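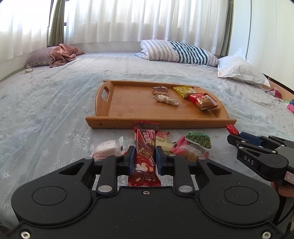

About Bukel

Bukel supplies hired bed linen and guest consumables to motels, holiday parks and self-contained apartments. The business operates from a single processing plant at Plolby, with deliveries by our own trucks. Customers do not own the linen. They hold an agreed par level on site, return soiled stock at each delivery and are billed per piece processed.

What we supply

Flat and fitted sheets in single, king single, double, queen and king sizes. Standard colours are white, stone and blue-grey. Other colours can be dyed to order, with a minimum of 1,000 pieces per colour because of batch control at the mill.

Pillowcases, quilt covers, mattress protectors, bath sheets, bath mats, hand towels and face washers.

Welcome tray goods: tea, coffee, long-life milk, sugar, biscuits and wafer bars, all individually wrapped. Tray goods are packed in a separate room from linen and travel in sealed tubs. Stock is rotated by best-before date, and anything with fewer than six weeks remaining is withdrawn from new orders. Imported lines are held until an English ingredient and allergen label has been applied or supplied with the carton.

Processing

Soiled linen is received on the eastern side of the building and clean linen leaves from the west. A full-height wall divides the two. Air pressure on the clean side is kept slightly higher so that lint and odour move away from finished goods.

Each load is weighed, sorted by fibre blend and colour, and washed on a program set for that category. Coloured sheets are never combined with white towelling. Thermal disinfection is reached by holding the wash water at 71 degrees for at least three minutes, or at 65 degrees for at least ten, with mixing time added. Temperature traces are stored against the load number. Rinse water from the final stage is recovered for the pre-wash of the following load.

Sheets pass directly from the extractor to the ironer while damp. Over-drying before ironing sets creases and shortens the life of cotton fibres, so moisture is checked at the feed. Towels are fully tumble dried and folded by machine. Every item is looked at under white light before stacking. Stained pieces go back once for treatment. If the mark remains, the piece is cut down for rags.

Tracking

Stock is recorded in Hokelent, our inventory system, which was written in-house and went live on 08/04/2023. A washable tag is sewn into the hem of each sheet and quilt cover. Tags are read at receipt and at dispatch. Hokelent reports wash count, days on site and losses by customer. Towels under 50 cm are counted by bundle and carry no tag.

Customers can view their own balances online. Reported balances are updated after the evening dispatch run and do not change during the day.

Capacity and staff

The plant processes up to 3,000 kg of linen per shift. We employ 34 people across processing, transport, maintenance and the office. The general manager is Parvathi Subramaniam, who trained as a textile chemist and previously managed the wash floor.

History

The company began as Gauthier Laundry, a shirt and uniform service with a shopfront on the main street of Plolby. Motel work was added later and gradually displaced the garment trade. When the shopfront lease ended, the business moved to its present building and took the Bukel name. The Gauthier name is still used for our repairs bench, which handles hems, torn corners and replacement elastic. Garment cleaning is no longer offered.

New accounts

Sites with fewer than eight beds are served by depot collection only. An initial par of three sets per bed is normal: one in use, one in the cupboard and one in transit. Par levels are reviewed each October, ahead of summer bookings. Linen lost or damaged beyond repair is charged at its depreciated value, calculated from the wash count held in Hokelent.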